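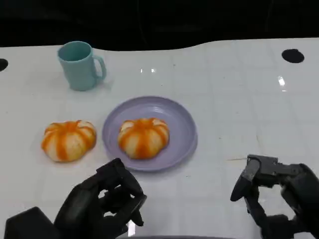

Mirnedell Table Linen Set
Item 394 — by Cloltora

Washable cotton runner with 2 matching napkins. Hemmed on all sides, corners mitered by hand. Sold in oat, slate and moss.

Care: machine wash cold, line dry. Iron while damp. Allow up to 3 percent shrinkage in the first wash.
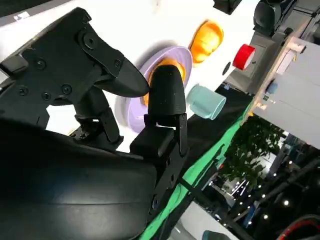

Reviewer from Kpodo: I bought the oat set in February and it has kept its shape. The napkins are on the small side — fine for lunch, less so for a big dinner.

Ships flat from our Jirnura store.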